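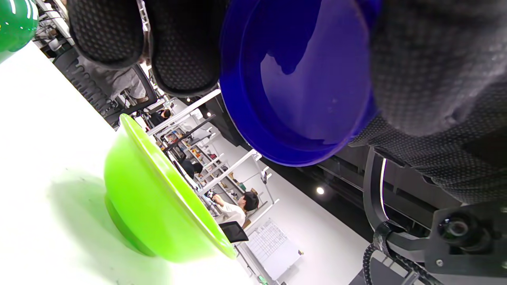 Slide 1. Plastic bowls, green and blue, white table.

OK so start with the bowls, dont read the title out. Say hi, thank Seren Price for the slot. 20 seconds max.

Point: color does the work. Green one, blue one, you can tell them apart from the back row. Ask room - who has a kitchen drawer where everything is the same white? Wait for hands.

Look at the rim on the green. Wide, rolled over. Rims matter for stacking, come back to this. Also the foot, flat circle on the bottom. Bowl with no foot slides, bowl with a foot stays put. (Bring one of each, pass around. Get them BACK this time.)

Shiny plastic: shows every scratch after a year of forks. Fine for snacks, salad, beads, screws. Not the microwave unless it says so underneath.

Trikstead canteen story, short version. Stelios Bakalis ordered 300 bowls, all one color, sizes nearly the same. Stacks jammed. Lunch line stopped while people pulled them apart. Fotis went at one with a butter knife. Pause for laugh, move on if none.

What they did: one color per size. Green small, blue large. Sorting after wash went from an hour to 25 min, Ourania has the sheet if anyone asks.

Stacking rules, go slow here:
- same size together, allways
- dry first, water between bowls = suction
- stop at eight high
- stuck? warm water on the outer one, cold in the inner. Twist, dont yank

Cost. 60 cents a bowl at Trikstead, the 800 order came in cheaper per piece but they had no shelf for it. Storage is a cost!! Say that twice.

Skip the Oltosard part if past 10:40.

Kosmas will ask about lids. Answer: separate talk, find me at coffe.

Next slide, shelves. Clicker sticks, press hard.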